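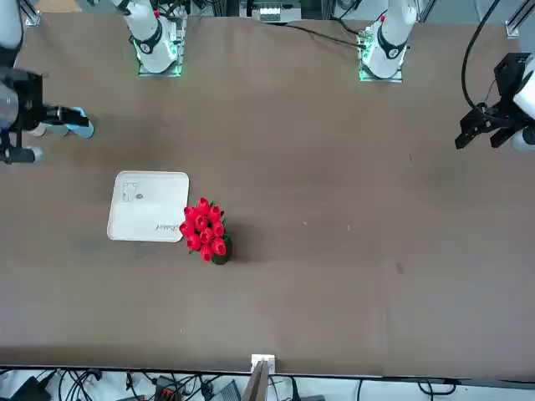 Tulips hard up against the tray, lettering at the bottom right corner.

December 6, 2018
Table setting for Kurnesance, bench notes

Right, writing this while the kettle's on or it won't get written. Today was tulips, tray, cup and a fair bit of standing back with my head on one side. Vesela Stoyanova wants the tea corner for Kurnesance to look like somebody's good table at home, and she wants it settled before we go buying 40 of anything. Fair enough! I'd much rather argue over one tray than forty.

Flowers first. I was dead against artificial tulips in July and said so at length (sorry, Žofie, you did tell me), but as a bunch they've won me over. The heads are a proper bright red and they sit packed together, so the whole thing reads as one lump of colour, and on a brown table that's exactly what you want. The last lot we tried were pink and sort of sulked. These you can pick out from the doorway.

What I did to them, in case it has to be done again:
Took the bunch apart and opened the wires by hand. They come out of the bag squashed flat on one side.
Put the tallest stems in the middle and worked outwards, turning the pot a bit each time.
Pushed the leaves down low so they only peek out around the edges. Leaves up among the blooms looked like salad.
Two stems went back in the drawer. One had a split in it and the other was just a spare I couldn't fit.

I also tried them loose and floppy, the way real ones go after a few days, and Žofie said it looked like we'd forgotten to water them. Packed tight it is.

The pot stays dark. I had a cream one lined up and with a white tray next to it there was too much pale stuff on one side and it all went a bit hospital. The dark one drops back and leaves the flowers to it. My only grumble is the weight. It wants a handful of gravel in the bottom before it goes anywhere near the public, and I'll do that at Ostville where there's a bag of the stuff already open.

Now the tray. I like it more than I expected to. White, rounded corners, shallow raised rim, and there's a little line drawing up in one corner with script down in the opposite one. The printing is fine and dark and you really have to be close to notice it, which suits me. Vesela would like it bolder. We went back and forth on that and I've left it with her, but my vote's for leaving it faint. People are going to put cups and cake on top of it anyway.

Rim height is okay for cups. I wouldn't trust it with anything soupy. And do mind which way round it goes down, as the lettering ought to face whoever's sitting. I've caught myself setting it upside down more than once when coming at the table from the other side.

Where things go took longest, of course. I started with a hand's width between tray and flowers and it looked like two things waiting for separate buses. Touching is better. With the pot right up against the rim they turn into one little group and you get all that open table left over for elbows and plates. The light throws a short shadow off the pot onto the tabletop, and I rather like that too.

About the table top. It's a good warm brown and I wouldn't change the colour for anything, but the matte finish shows every scuff, and there are lighter patches where the light catches it. From the long side the darker marks show as well, more of them over to the right. I went at a corner with the Rolletell wax on a soft rag, a thin coat, left it, buffed it. The corner's a bit richer and a bit shinier than its neighbours now, so it's the whole top or nothing. I lean towards nothing. A tea table with a few scuffs is friendly, and it's 2 coats and a day lost otherwise. Crumbs are another matter. Any pale speck shows up on that brown like a lighthouse, so wipe down last thing, after the flowers are in and have done their shedding.

The cup is light blue plastic and I'd have sworn it would fight with the red. It doesn't! It's pale enough to keep quiet, and near the corner of the white tray it looks fresh and a bit like a picnic. Rewi have 13 of that blue on the shelf and can get more in, Žofie's checking. If the blue runs out I'd go to plain white before I'd go to green.

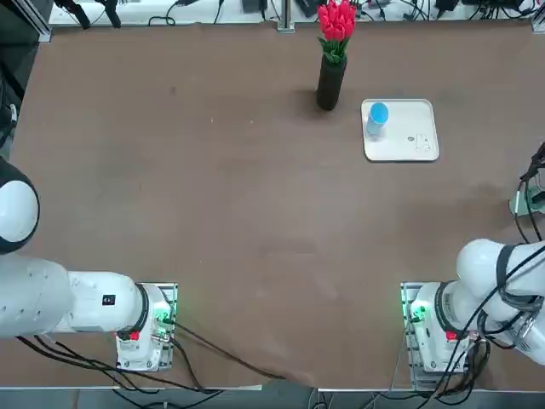
Still to do

Gravel in the pot (me, Ostville).
Bold or faint printing on the tray, Vesela to say. The quote to beat is 802 for the full run.
Ask Žofie Ďurica whether Rewi will hold the blue cups for us.
Try the cup on its own with a folded napkin, no tray, to see if it looks mean.
Find a lint roller for the tulips. They've been out of the bag one afternoon and there's fluff on them already.
Put the wax back in the tin cupboard, lid ON this time.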